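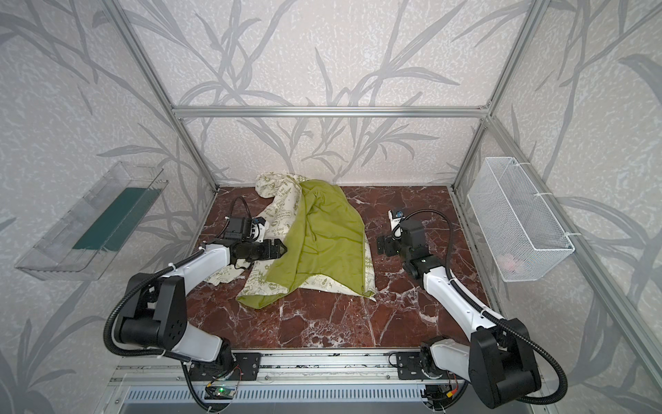 « Earth Day Everyday », en lettres vertes sur fond crème.

Petite histoire d'horloges et de clochers

La semaine passée je vous promettais la suite des vieux plans du port, et puis je suis tombée sur autre chose dans le même carton, alors les plans attendront. Vous me connaissez !

Tout est parti d'un registre de la compagnie des bacs de Pornton, que Sointu Valtonen m'a laissé feuilleter un après-midi entier aux archives (avec des gants, et sans café, hélas). On y trouve les départs notés à la main, mois après mois, et dans la marge une deuxième écriture, plus serrée, qui corrige les retards. J'ai mis un bon moment à comprendre que cette deuxième main était celle du passeur d'en face, à Pundel, qui recopiait tout le soir et n'était jamais d'accord avec son collègue. Pour l'un, le bac était parti à l'heure. Pour l'autre, il avait 6 minutes de retard. Et ça recommence comme ça pendant 326 pages !

L'explication est assez bête : Pornton se réglait sur la cloche de l'église, Pundel sur celle de la filature Huttunen, et la filature avançait la sienne pour que les ouvrières soient à leur poste avant la mise en route des machines. Tout le monde le savait, je crois, et tout le monde s'en arrangeait. On disait « l'heure de Huttunen » comme on dirait aujourd'hui « l'heure d'été ». Dans une lettre glissée entre deux pages, une certaine veuve qui tenait l'auberge du quai se plaint que ses clients ratent le bac en sortant de table, et demande à la compagnie de lui payer une horloge. La réponse n'est pas dans le registre. J'aurais tellement voulu la lire.

Ce qui m'a le plus amusée, c'est le mois d'août où la cloche de l'église est restée muette, le temps de refaire le beffroi. Pornton s'est retrouvé sans heure du tout – ou plutôt avec celle d'en face, qu'on entendait très bien par vent d'est. Les départs du bac deviennent tout à coup d'une régularité parfaite, les deux écritures sont d'accord, il n'y a plus une seule correction dans la marge. Et puis la cloche revient, et les chamailleries reprennent dès le lendemain.

Lachlan Rennie, à qui j'ai raconté tout ça au téléphone, me rappelle que la filature a fini par vendre sa cloche. Elle aurait été rachetée par le propriétaire de la Luvomance, la goélette qui faisait le cabotage du bois, et elle aurait sonné les quarts à bord pendant quelques années. Je mets ça au conditionnel parce que je n'ai rien trouvé d'écrit là-dessus, à part une ligne dans un inventaire qui parle d'une « cloche de bronze, fêlée ». Une cloche fêlée, ça ne prouve pas grand-chose. Lachlan, lui, y croit dur comme fer et prétend que son grand-père en parlait.

Si quelqu'un parmi vous a dans un tiroir une photo de la cour de la filature, même floue, même prise de travers, je suis preneuse. Je cherche surtout le petit clocheton au-dessus du portail, qui a été démonté avant que le bâtiment soit coupé en deux. On m'a parlé d'une carte postale tirée à 1 000 exemplaires : il doit bien en rester une au fond d'un album de famille ! Un scan me suffit, inutile de m'envoyer l'original par la poste.

Côté pratique, le registre peut être consulté sur rendez-vous, il faut écrire à Sointu en précisant le mois qui vous intéresse. Comptez 60 minutes par séance, la salle de lecture est petite et on se relaie. L'écriture du passeur de Pundel est vraiment pénible au début, surtout ses chiffres (ses 1 et ses 7, au secours), mais on s'y fait au bout de quelques pages.

Pour le prochain numéro je reprends les plans du port là où je les avais laissés, avec la fameuse jetée dessinée deux fois.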